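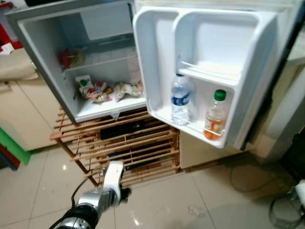
Figure 2. Small white refrigerator with its door open, packaged snacks on the compartment floor.

Search articles, authors, keywords Go
Thursday, May 21, 2026
By the Enriquez Group

4.2 Where the producer tag goes

A producer tag is the short spoken or sung clip that tells the listener who made the beat, usually before the listener has thought to wonder. We went through 153 rap singles released by two regional labels, Drurgate and Fluna, and noted where the tag fell, how often it came back, and whether the rapper left any room for it. Remixes were left out. So were skits, although some of the skits had better tags than the songs.

Most tags came in the opening bars, where they have little competition. The Fluna singles were strict about this: one tag, then the drums, then business. Drurgate was looser. On 17 of its singles the tag returned before the second verse, and on 13 of those it landed on top of a vocal. We first took these overlaps for mixing errors. After a fourth and fifth hearing we were less sure, as several rappers seem to wait for the tag the way a driver waits for a slow pedestrian.

Songs with more than one producer were harder to code. Our rule was to give each tag its own entry, in order of appearance, and to ignore volume. The rule held up until March, when we reached the Bakell sessions, a run of joint singles from both labels. Two tags there are stacked so closely that both coders wrote down the same word, and it was a word neither producer uses. We marked these entries "unclear" and kept them in the count.

We make no claim about who asked for the tags to be placed where they are. The credits name producers, mixers and, on one single, a parking sponsor, but they are silent on this point. It is tempting to read an early tag as a sign of standing – the bigger the name, the sooner we hear it – and readers of fan forums will have met that argument many times, often in capital letters. Our material is too small to settle it. Section 4.3 turns to tags that were removed between the first upload and the album version.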